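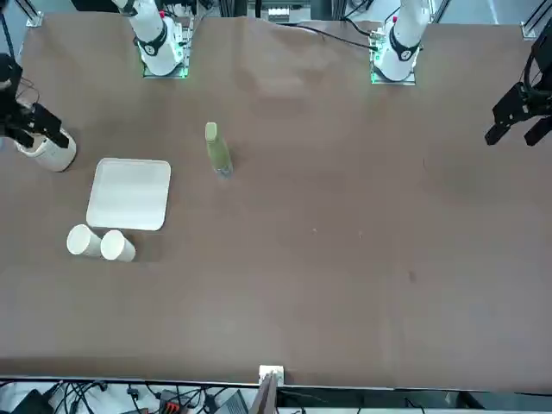

Page last changed: 20 April 2021

Tralberg market hall: where do the stallholders buy from?

Project report, second draft. Group: Zdzisław Michalski, Bogdan Malinowski

What we wanted to know
Tralberg has had a covered market since before the railway. People in town say the veg is local. We wanted to check how much of it is, and wether the stallholders care.

How we did it
Went round the hall on 3 mornings in June. Same questions at every stall — what do you sell most of, who do you get it from, how far does it come. 28 stallholders answered. A few said no, fair enough, they were busy. Bogdan did the talking, Zdzisław wrote it down and typed it up the same evening.

Also gave out 200 slips to shoppers with two questions on. Got fewer back than hoped. Next time stand by the exit, not the entrance.

What we found
Potatoes, cabbage, onions: mostly from farms on the Trastau side of the river. Tomatoes nearly all come through Czerwiński, the wholesaler, and he buys from all over. Apples depend on the month. Honey was the only thing where every seller knew the actual village.

Signs are a mess. "Local" on one stall meant the next valley, on another it meant same country. There's no rule in the hall about it, we asked at the office.

Shoppers mostly said price first, then freshness. Where it was grown came third. Older shoppers go to the same stall every time and dont read signs at all.

Rent
Came up more than we expected. A corner pitch is 3,000 a year and the smaller growers say they can't manage it, so they share or sell from the van outside. Prastidero, the company running the hall, sent us the price list but did not answer our other questions. Will add it if they do.

Problems
Only went in summer. Winter would look very different — more wholesale, probably. Question two on the slip was badly worded, some people ticked both boxes. We left those out.

Still to do
Map of the farms. Table of answers by stall type. Fix the page numbers in the appendix.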